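Burnivitz lab logs 673 hand-guided runs for ring stacking task

Privberg automation firm Skaketti has finished the first stage of a teaching-by-demonstration trial at its Burnivitz lab, the company said in November. Operators recorded 673 runs of a ring-and-peg task over 16 working shifts. Of those, 146 were rejected during review, mostly for pauses longer than the logging software allows.

Two methods were used. In the first, an operator holds the arm at the wrist and moves it through the task while the joint positions are logged. In the second, the operator sits at a separate station and drives the arm with a handheld controller, working from the wrist camera feed. Both methods record gripper opening and camera video on the same clock.
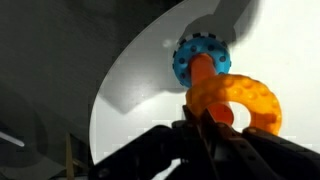

Wrist camera view during the ring task: the gripper holds an orange ring around the peg, with a blue ring farther along.

Rings on a peg were chosen for the tight contact between parts, said Meriem Belkadi, who leads the trial. A small error in tilt makes the ring bind, and the operator has to back off and correct the angle. Those corrections are kept in the data.

"We used to trim them out," Belkadi said. "The trained policy then had no examples of how to recover from a jam, so it kept pushing."

Hand guiding was faster per run, but it placed the operator's arm in the camera view in a large share of the recordings. Remote control took around twice as long and gave cleaner video. Tetteh Osei, who wrote the logging software, said the second stage will use remote control only, with a lower speed limit near the peg.

The rejected runs will be stored separately and will not be used for training. Controllers for the remote station were supplied by Bennani, which will also provide a force-feedback version for stage 2. Skaketti has not set a date for releasing results.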